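Why Does a Grid Hold So Much Up?

Have a look round your kitchen and count the holes. Not the ones in your socks. The ones in the sieve, the oven shelf, the dish rack, the front of the fan and the thing your uncle cooks sausages on. Grown-ups pay good money for objects that are mostly made of gaps, and they seem quite pleased about it.

The gaps are cheap. The clever bit is the wire.

Start with one wire

Take a single piece of thin wire and push down on the middle. It bends. A wire is very good at being pulled and rather poor at being pushed sideways, a bit like you on a school morning.

Now lay a second wire across the first and join them where they meet. When you push on one, it has to drag the other along with it. Add more wires, going both ways, and every push gets passed from wire to wire until each of them is carrying a small share. Engineers call this spreading the load. In my family it is called washing up, and it works less well.

The places where wires cross are usually welded, meaning the metal is melted for a moment so the two pieces become one. A decent weld is hard to pull apart. A bad one goes ping and lands behind the fridge.

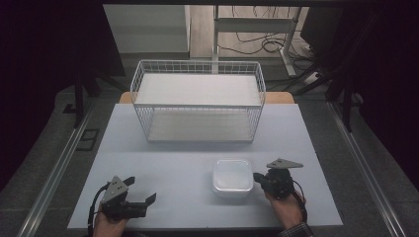

A wire basket with a flat white panel across the top.

What about squares?

Squares have a guilty secret: they wobble. Make one from four lolly sticks with a pin at each corner and lean on it. It slumps into a diamond. Triangles don't do this, and bridges are full of them for that reason.

So how does a basket made of squares stay up? The welds help, as they are stiff and can't swing round like your pins. The rim helps too. Run a finger round the top of a wire basket and you will often find a thicker wire there, keeping the sides from flopping outwards. The corners do the rest, because each side props up its neighbour.

Why not just use a solid box?

You could. It would need more metal, it would weigh more, and wet things inside it would sit in a puddle feeling sorry for themselves. Gaps let water out and air in. They also let out peas, so choose your basket with care.

Try it yourself

You will need 10 strands of dry spaghetti, some sticky tack and 4 coins. Rest one strand between two books and put a coin on it, if you can. Then build a grid from the rest, with a tiny blob of tack at every crossing, and try all the coins.

My friend Majdi Ghanem managed the whole lot and then sneezed. Sweep up before anyone walks through in bare feet.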